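How Denim Is Made, and How to Fold It

Denim is a strong cotton cloth. It is used for pants, skirts, jackets, and overalls. This page explains what denim is, why it is blue, how its parts are joined, and how to fold a piece of denim clothing so that it fits in a drawer. Words in capital letters are listed at the end of the page.

What the cloth is made of

Denim is a woven cloth. Two sets of threads cross each other on a machine called a loom. The threads that run the long way are called the WARP. The threads that run from side to side are called the WEFT.

In the simplest kind of cloth, each weft thread goes over one warp thread and under the next. Denim is different. The weft usually goes under two or three warp threads and then over one. On the next row, the pattern moves across by one thread. This makes slanted lines on the surface. Cloth with slanted lines is called TWILL. You can see the lines if you hold denim close to your eyes under a good lamp.

Twill threads can be packed tightly together, so the cloth is thick. Thick cloth lasts a long time, but it also bends less easily than thin cloth. This matters when you fold it.

Why denim is blue

The blue color comes from a dye called indigo. In most blue denim, only the warp threads are dyed. The weft threads are left white. The blue threads show mostly on the outside of the cloth and the white threads show mostly on the inside. Turn up the leg of a pair of jeans to check.

Indigo does not soak all the way into the thread. It stays near the outside, and the middle of the thread remains pale. When the cloth rubs against things, a little of the blue wears off and the pale middle shows. Knees fade sooner than pockets for this reason.

The waistband

A waistband is the strip of cloth at the top of pants or a skirt. There are two main kinds. A flat waistband closes with a button or a snap. A gathered waistband has elastic inside it.

Elastic contains rubber or a stretchy plastic. At the factory, it is pulled long while it is sewn to the cloth. When it is let go, it becomes short again and pulls the cloth into small folds called PUCKERS. The more the elastic is stretched during sewing, the closer together the puckers are.

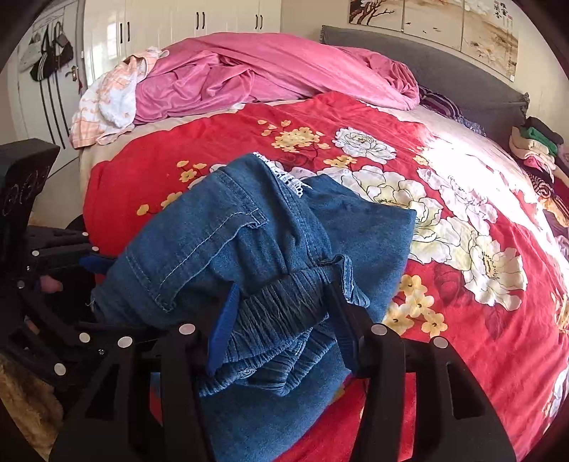 Text: Ginette Marchand
Checked by: Phúc Đào
Household Science for Ages 8 to 11 – Sun 17 December

The crumpled denim on the red floral bedcover has a gathered elastic waistband. The puckers are close together, and the cloth below them is stacked in folds. The waistband also has a narrow belt loop, with lighter stitching along the edge of the loop. Light thread on dark cloth makes a seam easy to find.

A strip of white lace trim shows along the top edge. Lace and denim behave differently. Lace has many holes and is light in weight. Denim has no holes that you can see and is heavier. When the two are folded together, the denim presses on the lace, so smooth the lace flat first.

Frayed edges

Cloth that has been cut has loose ends of thread. If the edge is not sewn down, the threads slide out. This is called FRAYING. One corner of the stitched strip in the picture is frayed and curled. Do not pull loose threads. One long thread can open a seam. Ask an adult to trim them with scissors.

How to fold a denim garment with an elastic waist

You need a flat surface that is larger than the garment. A bed works well. A table also works.

1. Find the waistband. Hold it with one hand on each side.
2. Lift the garment and let it hang. Its own weight pulls out the larger folds.
3. Lay it down with the waistband at the top and the front facing up.
4. Smooth the cloth from the waistband downward. The puckers at the waist will stay – they are made by the elastic and cannot be pressed out by hand.
5. Fold the left side over the right side. Line up the edges.
6. Fold the bottom edge up to the waistband.
7. If the garment is long, fold it in half once more.

Try to keep the number of folds small. Each fold doubles the number of layers. One fold makes two layers, two folds make four, and three folds make eight. A garment already has a front and a back, so three folds give sixteen layers of denim. A stack that thick tends to spring open.

Something to test

Weigh a dry pair of denim pants on a kitchen scale and write down the number. A small pair might read 285 grams. Wet the pants, squeeze them out over the sink, and weigh them again. Subtract the first number from the second. The answer is the weight of the water held in the cloth.

Repeat the test with a T-shirt and compare the two results.

Word list

FRAYING: threads coming loose at an edge.
PUCKERS: small folds made when cloth is pulled together.
TWILL: woven cloth with slanted lines.
WARP: threads that run the long way.
WEFT: threads that run from side to side.

Related pages

How a Zipper Closes
Why Wool Shrinks
Buttons, Snaps, and Hooks
What Is Inside a Pillow?
Reading a Care Label
100 Words About Cloth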